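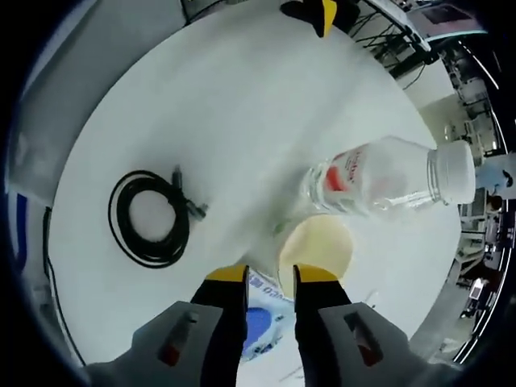

Round table with a water bottle, a plate and a white package.

Do cheap fitness bands count steps right? My project report
Elsie Bickerstaff
Handed in March 1, 2023

Why I picked this

My aunt gave me a Votari band for my birthday and I got kind of obsessed with it. I'd walk laps around the kitchen at night just to make the little ring close. Then my lab partner, Brenda Nuttall, showed up with a Rorklow band and we walked to class side by side, same sidewalk, same door, and her number was way higher than mine. She's shorter than me so I figured she takes more steps, fine. But we swapped bands on the way back and now mine was the high one! So that became the project.

What I used

2 bands (the Votari and the Rorklow), both on the newest software I could get. One of those metal clicker counters you press with your thumb, for the real count. A notebook. My own legs, plus Brenda's when she was free.

I wore both bands on the left wrist for the first few walks and they kept bumping into each other, so I moved the Rorklow to the right. I'm right-handed and I know that could matter. I come back to it below.

How I did it

The basic test was 100 steps, counted out on the clicker, in a straight line down the long hallway by the gym. I read both screens before I started and again after I stopped. You have to wait a bit before reading the second time, which I did not know on my first try. Both bands hold your steps back until they're sure you're really walking, then they add them all in one jump. My first page of notes is basically junk for that reason and I threw it out.

After the hallway I did the same thing on the stairs, then pushing a shopping cart (my mom was very patient about this), then carrying a full laundry basket with both hands. I repeated each one 3 times. At the end I did one long walk, from my front door to the library with no stops, and clicked every single step. My thumb hurt.

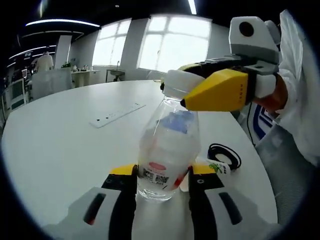

Karabo Maluleke read my plan before I started and asked how I would know the clicker was right, because a tired thumb can skip too. I thought that was a really good point. For the long walk I had Brenda come along with her own clicker, and whenever we passed a mailbox we compared. We only disagreed once, near the end, and she had stopped to tie her shoe, so we went with mine.

What I found

On the plain hallway walk both bands did well. I honestly expected the cheap one to fall apart and it didn't. The stairs were a little worse for both of them, mostly on the way down.

The shopping cart was where it got weird. My hands stay still on the handle, so the bands barely feel my arms moving. The Votari missed most of the walk and the Rorklow missed even more. The laundry basket was almost as bad. If you push a stroller every day I would not trust either of these on your wrist (you could try clipping one to your shoe, which I'd like to test sometime).

The long walk came out to 1183 steps on the clicker. The Votari was a bit under and the Rorklow was over. My guess is that the Rorklow counts some hand movements as steps, and with it on my right hand it had plenty to count: opening the gate, fixing my hair, waving at a dog. I tried brushing my teeth with it on and yes, it gave me steps for that. 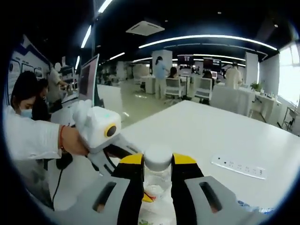
Things I would change

I'd switch wrists halfway through every test. I only did that on the hallway walk, so I can't say how much of the Rorklow's extra count is the band and how much is my busy right hand.

I'd also get more walkers. Brenda and I are both students who walk pretty fast, and I'd love to see what happens with somebody who shuffles, or uses a cane. My grandma has already said yes, as long as it isn't raining.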